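**Majdi Awad**
Home Organization and Textile Care, final project report
June 2025

# Folding and Sorting Clothes in a Small Student Bedroom

## 1. Introduction

For my final project I chose a subject which looks very simple: how a student can sort and fold clothes when the room has no table and the closet is small. I live in a shared apartment on Doherty Street, and in my room the bed is used for sleeping, for studying and also for all work with clothes. Many of my classmates told me they have the same situation. In our course we learned folding on the long tables of the Trurnby workroom, where every person has a lot of space. At home the conditions are different, and I wanted to know which parts of the method can stay and which must change.

The questions of the project were these:

- Can the bed replace the folding table?
- Which method of folding is suitable for T-shirts on a soft surface?
- In what order should the clothes be sorted when there is place for only one or two piles?

## 2. Preparation

I worked with 30 pieces of clothing. Of these, 19 were T-shirts, and the others were trousers, sweaters and some dark items of mixed kind. I did not buy new furniture. The only thing I got for the project was a set of fabric drawer boxes from Plalto, because my drawer has no divisions inside.

Before I started, I measured the drawer. It is 50 cm wide and 20 cm high. This is important for the file method, in which each T-shirt stands on its edge. If the folded T-shirt is higher than the drawer, the drawer does not close and the shirt on top is damaged by rubbing.

## 3. Methods

I compared two ways of folding.

**Flat method.** The T-shirt is put on the bed with the front side down. Both sides are folded to the middle together with the sleeves, and then the bottom is brought up to the collar. The finished pieces are put one on another.

**File method.** The beginning is the same, but after the sides are closed the long piece is folded in three parts. The result is a small, firm package that can stand in the drawer.

I did each method with the same T-shirts and wrote notes after each round. My classmates at Vakex House, the student residence near the school, tried both methods too and gave me their opinions in writing.

## 4. Work on the bed

The first difficulty was the surface. A mattress is soft, and when I pressed a fold with my hand, the sheet moved together with the shirt. On the table in Trurnby the fold stays where you make it. I found that it helps to pull the sheet tight first and to smooth the shirt from the collar down, with both hands open.

The second difficulty was place. Cushions and unsorted clothes also need to be somewhere, and they take the area which I need for folding. I decided to keep the unsorted clothes along one side of the bed and to use the other side only for the piece I am working on. In this way the T-shirt can be opened completely, with the sleeves out.
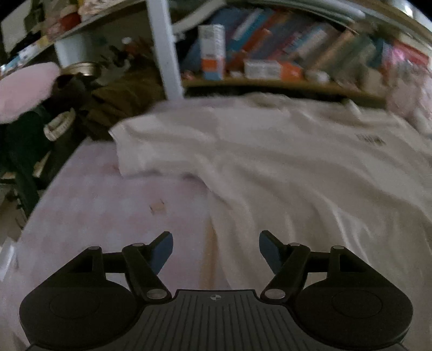 *Figure 1. White T-shirt laid out on the pink sheet, slightly rumpled. Dark clothing is kept at the left edge of the bed, and the bookshelf is behind.*

The shelf behind the bed was not included in the sorting. I thought first to put folded sweaters there, but books and small boxes already stand on it, and I did not want to mix clothes with them.

## 5. Results

The file method gave better order in the drawer. I could see every T-shirt from above and take one without moving the others. The flat method was quicker for me, and I still prefer it for sweaters, which are too thick to stand well.

Sorting by color before folding was more useful than sorting by type. When white pieces are taken first, they do not lie together with the dark ones, and the dark pile becomes smaller later without extra work. Two classmates did not agree with this — they sort by type because they fold only once in a month and want to finish each drawer separately.

## 6. Problems and next steps

My folds on the bed were less straight than on the table, even at the end. I would like to try a folding board made of thick cardboard, placed directly on the sheet. I also did not study bed linen or towels. They are larger than the free half of my bed, so for them another method will be necessary.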